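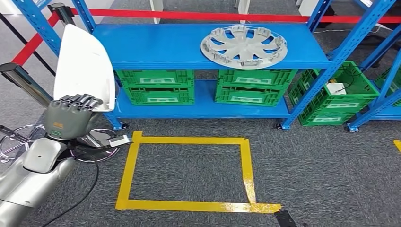 **Figure 1.** Head camera view, hand condition, Flemden site.

### 4.2 Hand versus two-jaw gripper on thin shell parts

The second comparison keeps the arm and the controller fixed and changes only the end effector. Condition A is the articulated hand on the Addo wrist, condition B the Flarell parallel gripper with the long rubber jaws. Same planner, same head camera, same speed limit. Parts are thin plastic shells and covers, picked for being awkward: curved, light, few flat faces. In Figure 1 the hand has its bent fingers wrapped around the lower right edge of a white curved panel, the kind of edge grip we score as "wrap". A gray wheel cover lies flat on the top shelf of the blue unit, rim nearly at the front edge, and that pose turned out to matter a lot (see below). We ran 227 trials in total across 6 part types, with the order of conditions swapped between sessions.

Scoring. A trial is a success if the part leaves its support, is carried to the target and released there without a person touching it. Regrasps allowed, up to 2. Drops counted as failures even when the part landed inside the target, which happend more than we would like. Grips were labeled by hand from the head video as wrap, pinch or hook. Labels were checked once by a second person. Disagreements were mostly pinch against hook, and those two are merged in everything that follows.

Panels first. The hand did clearly better. Wrap grips held through the carry and the panel rarely turned in the palm. The Flarell could hold the same panel but only if both jaws landed square on the edge, and the planner has no good estimate of the edge angle when the broad face is tilted. When they landed off-square the panel swung during transport — slowly, then all at once at the stop. Lowering the stop deceleration helped some. We did not retune for B only, that would have broken the comparison.

Wheel covers are the other way round. With a cover flat on a shelf there is very little room under the rim, and the fingers of the hand are too thick at the tip to get in. Most hand successes on flat covers used a slide: push the cover until the rim hangs past the shelf lip, then close on the overhang. Works, but slow, and it depends on where the cover starts. The two-jaw gripper goes in through a spoke opening, one jaw inside and one outside, no slide needed. Faster and more repeatable. Spoke openings on a dark cover were sometimes missed by the detector and those trials are counted as failures for whichever gripper was mounted.

Camera view. The hand blocks more of the scene than the jaws do. In Figure 1 the arm and hand cover much of the round wheel cover on the floor at left, so any estimate of that part from this pose is partial at best. For the floor picks we added a look step before the arm came down, in both conditions. It costs time in B, where it is probably not needed. We kept it anyway.

Limits of this test: one hand, one gripper, one set of fingertips each. No wear study. The Walmont controller logs motor current but not contact, so slip is judged by eye from video and small slips are surely undercounted. Force results for the shelf picks are in Section 4.3, the crate picks are reported seperately in Section 5.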